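Masking glare before you run the segmenter

Wrist camera clips have one problem that fixed camera clips mostly don't: shiny plastic gets very close to the lens, and the highlight turns part of it white. Our segmenter then splits one object into two, or joins it to whatever pale cloth is next to it. These steps fix most of that without retraining.

You need the Coklow tools installed and a folder of extracted frames. Work on a copy.

Step 1. Find the bad frames. Run the exposure check with the bright limit at 200. Anything it flags goes into a list file. On our September set of 3490 frames this took about 2 minutes.

Step 2. Drop the blurred ones. Set the sharpness cutoff to 50. Check the rejects by eye before you delete them. A frame can be smeared on one side and still sharp where the hand meets the object, and those are worth keeping.

Step 3. Build the glare mask. Use saturation as well as brightness. With brightness alone the mask swallows white towels. Grow the mask a few pixels so it covers the pinkish rim of the highlight too.

Step 4. Run the segmenter with the mask loaded. Masked pixels take the label of the object around them. If the highlight runs into white fabric, draw the border by hand on one frame and let the tracker carry it forward.

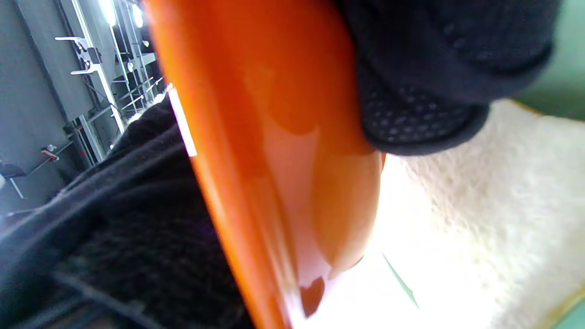 Jirnmont Technical College | Department of Automation | Perception Software Group

Orange plastic like this is a good test. The pale sheen should come back with the same label as the rest of the piece, and the white cloth beside the glove should stay separate. The small dark spot in the glare should not become its own object — if it does, raise the minimum region size and run step 4 again.

Save your settings file with the clip. Questions go to Ratih Nair.

Last edited 13th October by Ebise Ambaye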